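## 4. Setting up the Hedia router (guest wifi + back room)

Do this after section 3, not before. You need the modem already online, solid light.

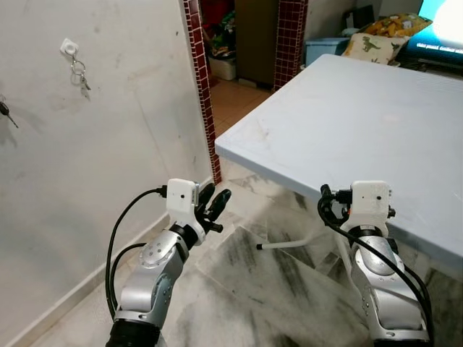 Where it goes matters more than the settings do. High up, in the open, near a doorway if the signal has to reach a second room. Not on the floor. Not behind the fridge. Drywall is fine, brick eats the signal.

### 4.1 Before you start

- Router, its own power brick (the Ikurico one looks the same, wrong voltage)
- Short network cable, yellow ends
- Phone or laptop
- Sticker from the bottom of the router. Copy the password down NOW, you won't want to flip it over later

### 4.2 First power-up

1. Unplug the modem. Wait 40 seconds.
2. Cable from modem to the router port marked WAN. The other four ports won't work for this.
3. Modem back on. Wait for the solid light.
4. Router on. Front light blinks orange, then white. Can take a few minutes.
5. On your phone, join the network called Hedia-Setup. Password is on the sticker.
6. Setup page should pop up by itself. If it doesnt, open a browser and type in the address printed under the password.

> **Caution:** don't pull the power while the light is orange. It's writing to memory. Leonardo Fabbri did this in February and we had to send the unit back.

### 4.3 Names and passwords

1. Pick "New network". Skip "Restore", that's for replacement units only.
2. Main network name: Nura
3. Guest network name: Nura Guest
4. Different passwords for each. At least 12 characters. No spaces, the old printer chokes on them.
5. Admin password: a third one. Goes in the blue folder, not on a sticky note.
6. Save. Everything drops off for a minute. Normal.
7. Rejoin on the new name.

Note: if the page says "channel conflict", hit Auto and move on. For the 5 GHz band use channel 36. Whoever had the old setup on something else, it kept dropping calls.

### 4.4 Guest network

1. Settings > Guest > On.
2. Turn OFF "guests can see local devices".
3. Time limit: leave blank.
4. Speed limit only if people complain.

### 4.5 Back room

Signal in there is weak with the door shut. Try in this order:

1. Turn the router so the flat side faces the doorway.
2. Move it up a shelf.
3. Still bad? Plug in the extender, halfway between. Hold its button until it blinks, then press the router's button within two minutes.

Don't put the extender in the dead spot itself. It can only repeat what it gets.

### 4.6 If something's off

**White light but no internet.** Cable is in the wrong port. Check WAN again.

**Setup page wont load.** Turn off mobile data on the phone, try again.

**Printer gone.** It only sees 2.4 GHz. Rejoin from the printer's own menu, menu code 3470.

**Forgot admin password.** Paperclip in the reset hole, hold till the light goes orange, let go. Wipes everything, so back to 4.2.

Still stuck, ask Uyên Quách. Have the serial number ready.

Last updated 2 May 2022. Section 5 (printer) still to come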